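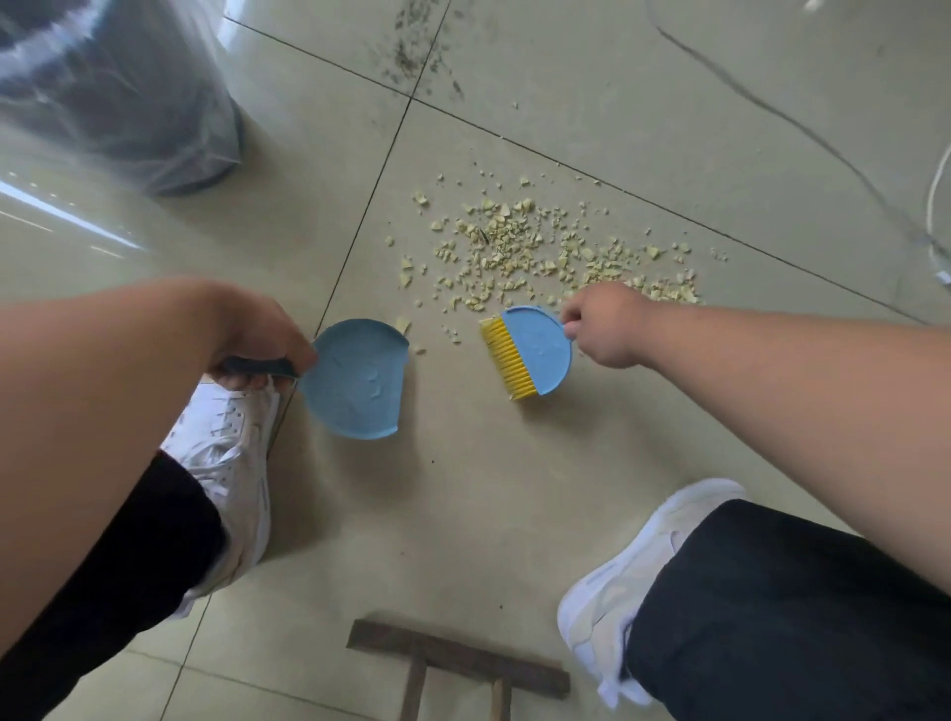 Dustpan and hand brush on floor tile, with the lip of the pan set flat.

17 September 2024
By the Akmont workshop desk

Dry cleanup before washing grout

Most grout that looks stained is holding a film of fine dirt that was wetted and pushed into the joint by a mop. Remove all dry material first. Crumbs, sand and sawdust turn to paste once water reaches them, and the joint sits lower than the tile, so the paste stays there.

Sweep diagonally to the joints where the layout allows. A brush moved along a joint carries grit with it and drops it at the next corner. Use short strokes and keep the bristle tips on the floor at the end of each one - a flick at the end throws light particles past the pan. Pull the pan back a little after each pass to pick up the line of dust left at the lip.

For washing, mix 12 ml of neutral floor cleaner per liter of warm water. Do not use vinegar on cement grout or on any limestone or marble tile. Work in small sections. Apply with a sponge, leave for a few minutes, scrub the joints with a stiff nylon brush, and lift the dirty water with a second sponge before it dries. Change the rinse water when it turns gray.

Sealed joints can be checked with a drop of water. If the drop beads, the sealer is sound. If it soaks in and the joint darkens, reseal once the floor has dried fully. We leave ours overnight with a window open, longer in damp weather.

Wash the hand brush in soapy water when the bristles clump, and hang it by the loop to dry. Stored bristles down, it takes a set within weeks and stops reaching into the joints - trimming the ends does not correct this.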